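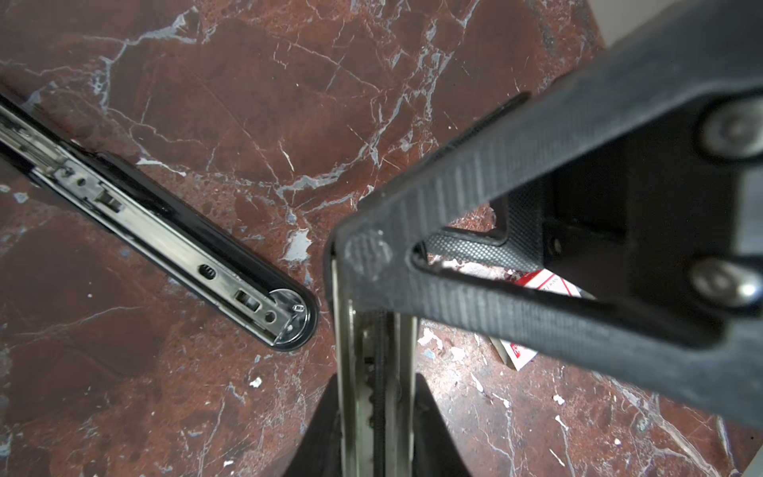

Dramik Two-Drawer Desk: a review after a winter of use

I bought the Dramik at the end of October to replace a folding table I had worked at for far too long. It is sold as a compact home office desk with two drawers, one shallow and one deep enough for hanging files. Mine came from Adcombe, who had it in oak effect and in white. I went for the oak effect. I paid for it myself and have used it most working days since, so this is a longer-term view than the ones on the shop's own page, many of which seem to have been written the same afternoon the box was opened.

What you get

There are two boxes. The heavier one has the top and the side panels, and the other has the drawers, the back panel and the fittings. Both were left inside the front door by the driver. I could drag the heavy one along the hall by myself but would not have wanted to take it upstairs without a second person.

The packing was good. Corners were protected with thick card and the panels had foam sheet between them. Nothing was chipped. The fittings come in bags numbered to match the steps, and the drawer slides are wrapped in pairs.

Putting it together

The booklet is all drawings and no words. Most of it is clear enough. The frame went up without trouble and the holes were in the right places, which I can't say of the last flat-pack thing I built, an Esance bookcase that still leans a little to the left.

The drawers took longer than everything else put together. Each slide separates into two parts, one for the cabinet and one for the drawer box, and the drawing that shows how to release them is very small. There is a plastic lever on the inner part which you press as you pull. On one side you press it up and on the other side you press it down. I had the first pair fitted to the cabinet back to front before I noticed, and had to take out the screws and start that step again. The holes in the chipboard survived being used twice, but I would not try it a third time.

Fit the drawer parts on a table or a hard floor and not on carpet. The screws are short and the slide has to lie dead flat while you drive them. Use a hand screwdriver. A drill on its lowest setting still went in too hard for my liking, and I stopped after one screw.

I was finished in one long evening, with a break to eat. Someone used to this sort of job would be quicker.

The top

The surface is laminate and wipes clean with a damp cloth. I have put hot mugs on it without a coaster and it has not marked. It does show fine scratches if you drag something across it, and you can see them when the light is low in the afternoon. A desk mat would deal with that.

There is room for a laptop, a separate screen and a lamp, with space in front to write. If you use two screens, look for something wider. The cable hole is at the back on the right and can't be moved, so anyone whose sockets are on the left will have a lead trailing along the back edge. I would have liked a second hole.

The drawers

These are the main reason to choose this desk over cheaper ones. They run on metal ball-bearing slides and open to their full length, so you can reach the things at the back without bending down to look. They are smooth. After five months of daily use I can't feel any change in them.

The shallow drawer is where everything small ends up. It takes pens, envelopes, a calculator and tape. It has no divider, and for the first few weeks the contents slid to the back each time I shut it. I now use a cheap cutlery tray, which fits with a small gap down one side. Measure the inside before you buy a tray, as the slides take up more width than you would think.

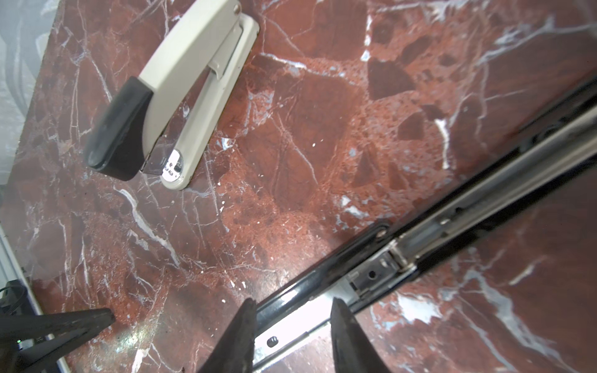 Drawer slide and desk stapler.

The deep drawer holds hanging files on two rails along the top edge. Filled with paper it is heavy, and if you pull it right out with nothing on the desk the whole thing feels slightly front-heavy. A wall bracket is supplied. Use it if there are children in the house. There is no soft close on either drawer, so a firm push gives you a bang. Mine has made me a gentler person with drawers, if not with anything else.

Neither drawer locks. The product page does not claim that they do, but I had assumed it from the round fitting in the photograph, which is only a handle.

Sturdiness

With all the bolts tight the desk does not wobble when I type. It did start to creak at around the turn of the year – one of the cam fittings at the back had worked loose. A quarter turn put it right. I would go round everything with a screwdriver a month after building it.

Customer service

One handle had a rough edge, so I wrote to Adcombe and asked for another. They replied the next morning and the new one arrived within the week. No return was needed.

Worth buying?

For a small room, yes. The drawers are better than I expected at this price and the top has held up. The poor drawing for the slides is the weakest part of the whole thing, and one larger picture in the booklet would fix it.

Good: smooth full-length drawers, well packed, easy to clean, helpful seller.

Less good: fixed cable hole, no locks, no soft close, shows scratches.

I have kept the spare screws in an envelope at the back of the shallow drawer.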